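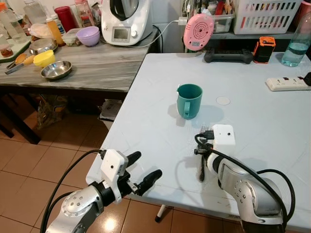
What's in the Cavo two-arm kit

Cavo is a tabletop kit with two silver jointed arms, sold by Wurneto. Each arm ends in a black two-finger gripper with a white sensor housing on top. This README covers the sample recordings that come with it.

The sample set holds 1,000 short recordings of table work with mugs, bowls and other kitchen items. Each one is 10 seconds long and has a text label naming the task.

Setup

Bolt both arms down before you connect power. Run the sensor cables over the arms and leave some slack at the elbow — a tight cable will pull the plug out. Open both grippers fully, then run the zero command.

Known issues

Clear plastic gives poor depth readings. Version 2 of the driver drops the left sensor after a restart; unplug it and plug it back in.

Changes

April 20, 2018: fixed wrong task labels in 10 recordings.

Contact: Liam Daly, Wurneto support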